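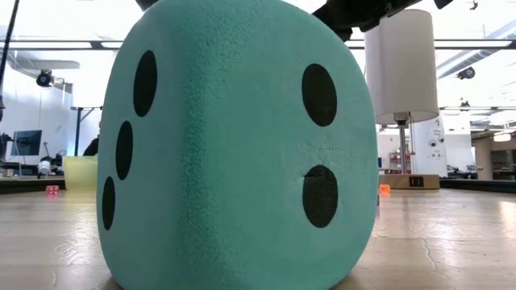
Chapter 4: What a success rate leaves out

Every school robotics club sooner or later puts a number on a poster. Ours was 187 successful picks out of a longer list of attempts, printed large, next to a drawing of an arm holding a die. Parents liked it. I was less sure, and this chapter is my attempt to say why before you print a poster of your own.

The project came from the student club at Grønli, where a group of 14 pupils spent a spring teaching an arm to pick up dice and put them in a container. They called the project Terer. Dice seem a kind choice of object. They are regular, they have flat faces, and everyone knows what they look like. But a die can be the size of a fingernail or big enough to hide part of a table lamp, and it can be hard plastic or teal foam with a wrinkled patch next to a pip. The word "die" on a results sheet covers all of these. The arm has to deal with them one at a time.

Åsmund Rustad, who ran the club, kept a results sheet with two columns, "worked" and "failed". I asked him in April what counted as "worked". He said the die had to end up in the container. I asked about a die that was dropped, rolled and was picked up on a second go. That had been entered as "worked" by some pupils and as "failed" by others – and a few had left the line blank. When the group went back through their notes, they found 69 entries on which two of them could not agree.

None of this was cheating. The pupils had started with a loose rule and tightened it as they went along, each in a different way. Professional teams do the same more often than their reports admit, and a printed percentage gives the reader no means of telling.

The background matters too. A teal die on a pale table should be easy to pick out by colour. Put a bright patch of glare on the tabletop, or stand one die partly behind another, and the same program may have a harder job. If all your trials were run on a tidy table in even light, say so. Your result is a result for that table.

In the sections that follow you will write a rule for success before running a trial, decide what to do with second attempts, and record the lighting and the objects on the table. You will also read two short reports, from the Mirnska and Furard school teams, which claim nearly the same score for very different tests.

Before you begin

1. Write down, in one sentence, what your robot must do for a trial to count. Give it to someone outside your group and ask what they think it means.
2. List 4 things about your workspace that could change between one session and the next.
3. Find a robot demonstration you admire. Note what its makers say about failed attempts, if they say anything.

Keep your answers. You will need the first one again in Section 4.2, where most groups end up rewriting it.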